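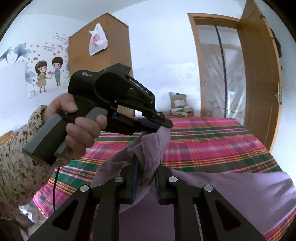 침실, 꽃무늬 소매의 왼손.

기숙사 만화는 왜 늘 첫 장에서 가장 재미있는가

기숙사를 무대로 한 만화에는 거의 법칙처럼 반복되는 첫 장이 있다. 짐가방을 든 주인공이 낯선 복도에 서 있고, 문이 열리고, 앞으로 열두 권쯤 얼굴을 보게 될 룸메이트가 무례한 말을 한마디 던진다. 독자는 그 한마디로 이 관계가 우정이 될지 연애가 될지를 대충 짐작하고, 짐작은 대개 맞는다. 『시사이(Sisay)』의 첫 장도 그렇게 시작한다. 그런데도 나는 이 작품의 1권을 앉은자리에서 다 읽었다. 문제는 2권부터였다.

작가 에아 크바란(Ea Kvaran)의 전작 『스투보(Stuvo)』를 기억하는 독자라면 이번 신작에 붙은 기대가 어디서 왔는지 알 것이다. 가구 공방의 견습생 둘이 의자 하나를 두고 한 권 내내 다투는 이야기였는데, 사건이랄 것이 없는데도 책장이 넘어갔다. 대사가 짧았고, 화를 내는 인물은 정말로 화가 나 보였다. 그 작가가 학원물을, 그것도 여학생 기숙사물을 그린다고 했을 때 팬들의 반응은 환영 일색이었다. 나는 조금 불안했다. 잘하는 사람이 남들이 다 하는 것을 하겠다고 나설 때의 불안이다.

줄거리는 단순하다. 산골에서 온 주인공 시사이는 식물학 특별반이 있는 명문 학교 플로레보라(Flolevora)에 편입한다. 방을 같이 쓰게 된 상대는 학년 수석이자 온실 관리 당번이며, 밤마다 어디론가 사라진다. 그 아이가 어디로 가는지가 1권의 수수께끼이고, 181쪽에 이르러 답이 나온다. 답 자체는 놀랍지 않다. 좋은 것은 답이 나오는 방식이다. 시사이는 뒤를 밟지도 않고 캐묻지도 않는다. 신발 바닥에 묻은 흙을 보고 혼자 알아낸 다음, 알아냈다는 사실을 끝까지 말하지 않는다. 이 침묵이 이후 두 사람 사이를 팽팽하게 만든다.

적어도 그래야 했다. 2권에서 작가는 그 긴장을 너무 쉽게 놓아 버린다. 학교 축제가 열리고, 연극 배역이 정해지고, 소나기가 내리고, 우산은 하나뿐이다. 각각의 장면은 능숙하다. 하지만 능숙하다는 말은 이 작가에게 칭찬이 되기 어렵다. 비 오는 날의 우산은 누가 그려도 어느 정도는 통하는 장치이고, 『스투보』의 작가가 굳이 그려야 할 까닭을 나는 찾지 못했다. 더구나 1권에서 그토록 공들여 쌓은 비밀은 축제 뒤풀이 자리에서 제삼자의 말실수로 허무하게 풀린다. 두 사람이 그 일을 두고 나누는 대화는 고작 한 쪽 반이다.

홍보 문구는 이 작품을 두고 “학원물의 문법을 새로 쓴다”고 말한다. 나는 이런 문장을 볼 때마다 어느 문법의 어느 조항을 고쳤다는 것인지 묻고 싶어진다. 전학생이 있고, 수석이 있고, 질투하는 부반장이 있다. 부반장은 2권 내내 팔짱을 끼고 있다가 마지막에 알고 보면 외로운 아이였다는 설명을 듣는다. 새로 쓴 것이 아니라 잘 베껴 쓴 것에 가깝다. 베껴 쓰기가 나쁘다는 말은 아니다. 장르물은 원래 그렇게 굴러간다. 다만 그걸 혁신이라고 부르면 듣는 쪽이 민망하다.

옹호론도 있다. 만화 평론가 두샨 크라이치(Dušan Krajčí)는 2권의 진부함이 의도된 것이라고 본다. 그는 나와 주고받은 메일에서 “시사이는 학원물을 읽으며 자란 아이다. 그러니 자기 생활을 학원물처럼 꾸미려 든다”고 썼다. 흥미로운 독법이고, 시사이의 책꽂이에 만화책이 꽂혀 있는 것도 사실이다. 그러나 책꽂이 한 칸이 우산 장면 전체의 알리바이가 될 수 있을까. 의도된 진부함은 어디선가 한 번쯤 그 의도를 들켜야 한다. 내가 읽은 다섯 권 어디에서도 그런 순간은 보이지 않았다.

공정하게 말하면 3권 중반부터는 숨통이 트인다. 27화가 특히 좋다. 겨울방학에 기숙사에 남은 두 사람이 고장 난 난방기 옆에서 감자를 깎는 이야기로, 사건은 전혀 없다. 시사이가 고향에서 쓰던 말투로 돌아가고, 룸메이트가 그 말투를 어설프게 흉내 내다가 멈춘다. 놀림인지 애정인지 본인도 모르는 얼굴이다. 크바란은 이런 얼굴을 그릴 줄 아는 사람이다. 나는 이 화를 세 번 읽었고, 읽을 때마다 왜 나머지가 이렇지 못한지 조금씩 더 화가 났다.

작화에 대해서는 의견이 갈릴 것 같다. 온실 배경은 훌륭하지만 인물의 의상은 권이 갈수록 성의가 없다. 교복은 그렇다 쳐도 방에서 입는 옷까지 다들 비슷해서, 뒷모습만 나오는 칸에서는 누가 누구인지 헷갈린다. 4권의 베개 싸움 장면은 두 번 읽고도 누가 이겼는지 모르겠다. 번역판의 식자는 무난한 편이나 식물 이름 표기가 권마다 달라지는 점은 거슬린다.

5권은 시사이가 자매 학교 트론도세오(Trondoseo)로 교환 학생을 떠나는 데서 끝난다. 무대를 옮기는 것은 학원물이 이야깃거리가 떨어졌을 때 가장 먼저 꺼내는 카드다. 새 학교에는 당연히 새 룸메이트가 있고, 마지막 쪽에서 그 아이가 문을 열며 무례한 말을 한마디 던진다. 첫 장과 똑같은 구도다. 크라이치라면 여기서도 의도를 읽어 낼 것이다. 나는 6권이 나오면 빌려서 볼 생각이다.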